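Speaker notes: Pistach labware transport kit, evaluation talk
Speaker: Rónán Daly
Slot: 2:15 pm, 20 minutes plus questions

Opening
Say up front that this is an evaluation and that we paid for the license ourselves. Pistach is sold by Gudusmont as an add-on for labs that already have a deck and want one arm to move plates, racks and reservoirs between fixed positions. The kit is a gripper profile, a labware library and a simulated workcell. I will talk mostly about the simulated workcell, because that is what we have used. The hardware trial starts in June.

Slide 2. The pick
Leave this up while people settle. The point to make is the grip height. The fingers take the slotted rack on its two side rails, near the middle. The library default is a side grip at mid height for anything with a rim. You can override it per item, and for tall tip boxes we did.
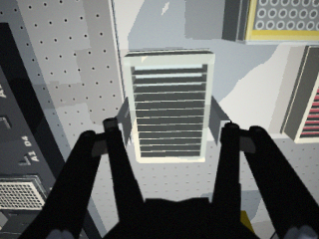 Sindano Laboratory Automation Group, Methods Evaluation Team

Mention that the render is plain but adequate for checking clearance. Shadows are computed, and the perforated deck surface is drawn hole by hole. Someone will ask if the view can be used to train a detector. Answer: we have not tried it and the vendor makes no claim in the manual we received.

Grip settings
Three parameters matter: approach height, closing width, and release offset. Approach height is set per item. Closing width comes from the library. Release offset is the one that caused us trouble. With the shipped value, the simulated fingers opened into the neighboring rack on a crowded deck. Ronaldo Figueiredo changed it in the item file and reran the set. Do not quote his value from the podium, as it depends on our spacing.

Slide 3. Test set
We ran 300 simulated transfers on one layout, then 190 on a second layout with items closer together. All runs used the same arm model. A transfer counted as complete if the item ended inside its target position and nothing else had moved. Partial completions were logged as failures.

Repeat this slowly: these are simulated transfers. They tell you about reach, clearance and sequencing. They tell you very little about slip, static, or a plate that is slightly warped.

Slide 4. Results
First layout: 2 failures, both at release, both before the offset change. Second layout: the failure log is in the handout. I will not read it out. The pattern is that failures cluster where the gripper linkages pass over a tall neighbor. The fingers clear it and the linkages do not. The planner checks both, but the linkage margin is a separate setting and it is off by default. I consider this a documentation fault. Gudusmont has been told.

Cycle time: the mean for a full transfer was around 762 ticks of the simulator clock. Do not convert to seconds. The vendor's time scaling is adjustable and we could not confirm that the shipped scale matches the real arm.

Slide 5. Deck layout
Deck positions are numbered and read from the robot side, so from the operator side the text is upside down. This confused two of our reviewers. Point to the D4 and D1 positions, both open, with the corner brackets showing. The shelf on the left carries two tip boxes and a reservoir. The bin stands right of center with the slotted rack beyond it, and the gripper fingers are on either side of the rack.

Then state the limitation. The rack sits over the right side of the bench in this layout. The planner accepts that without a warning. If you want a warning for items past the bench outline, you have to draw a keep-out zone yourself. It takes a few minutes and should be part of setup.

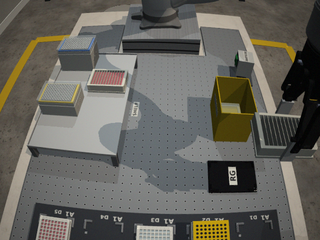 Slide 6. Comparison with Tavares
Keep this short. Tavares is the scripting package we used before. It has no labware library, so every item is measured and entered by hand. It is also cheaper and its log files are easier to read. Pistach logs are complete but each transfer is split across several files, and joining them took a script that Ronaldo is willing to share.

Slide 7. Recommendation
Suitable for labs with a changing deck and standard labware. Less suitable for a fixed deck, where the library saves little. Turn on the linkage margin before the first run. Review the release offset for every item that has a close neighbor.

Likely questions
Can it import our own labware? Yes, from a dimension sheet. Curved walls are approximated.
Does it need a network connection? Only for license renewal.
Will the hardware results be published? An internal report first, then a decision.

Handout is at the door. Slides go on the group page after the session.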